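Resoling loafers vs. buying new: is it worth it?

bhavana_n
Posted 9:14 am

I have a pair of Pakell penny loafers in dark brown that I've worn to work for 5 years. The uppers still look good. The soles are thin at the ball of the foot and the left heel is worn down on the outside edge. The shop near me quoted $90 for a full leather resole with new heels. A new pair from the same line is more than that, but I've seen them on sale. Would you resole or wait for a sale?

chacko_m
Posted 9:40 am

Resole. If the uppers are already broken in and they fit, you won't get that from a new pair for months. I've had mine done twice.

Ask what they use for the sole. Some shops quote you leather and then use a thin one that's gone by the next winter.

Iddrisu D
Posted 10:02 am

I'd check how they are built before paying anybody. Pakell changed the loafer at some point. The older ones are stitched and the newer ones I've handled are glued, with a fake stitch line pressed into the edge. A glued sole can be replaced, but the shop has to grind off the old one and it doesn't always come out even.

Pull up the insole at the heel and look. If you see a line of thread running around the inside, you're fine.

bhavana_n
Posted 12:31 pm

Looked inside. There is thread, and it goes all the way around as far as I can see. So stitched, I guess. I bought them in April five years ago if that helps date them.
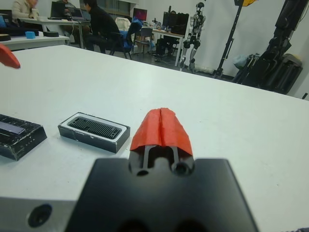
The other thing is the lining. It has a crack at the back of the right heel, not all the way through, but I can feel it with thin socks. The shop said they could put in a heel patch for a bit extra. I didn't ask how much.

chacko_m
Posted 12:50 pm

Get the patch. It's a small job and it makes a bigger difference to comfort than the sole does.

lakshmi.c
Posted 1:17 pm

Going to disagree with the others. $90 plus a patch and you're over $100 for a shoe with a cracked lining. Linings don't crack in one spot and then stop. I paid for a resole on a pair of Willdale loafers in the same shape and the leather split across the toe crease before the new soles were half worn.

I'd wait for the sale and keep the old ones for rainy days.

Iddrisu D
Posted 1:45 pm

Did you use trees in the Willdales? The crease split is usually dry leather. Conditioner twice a year and cedar trees overnight and you won't see it.

lakshmi.c
Posted 2:08 pm

Yes, trees every night. Conditioner, not often enough, I'll give you that. Still my view on the money.

aasmund_s
Posted 3:26 pm

Has anyone suggested rubber? My shop does a half rubber sole over the existing leather for much less than a full resole. You need enough leather left for it to hold. If you can press the sole with your thumb and it gives, it's too late for that.

bhavana_n
Posted 6:12 pm

It gives a little on the left one, not on the right. The quote for half soles was $80 with the heels, so not much of a saving.

aasmund_s
Posted 6:30 pm

Then no, do the full one. I was expecting a bigger gap than that.

chacko_m
Posted 6:41 pm

$80 for half soles is high. Try another shop. Sundaram does resoles by mail and they send the price before they start. Turnaround is slow.

bhavana_n
Posted 8:55 pm

I'll ask Sundaram for a price and go from there. Does anyone know if they do the heel patch too?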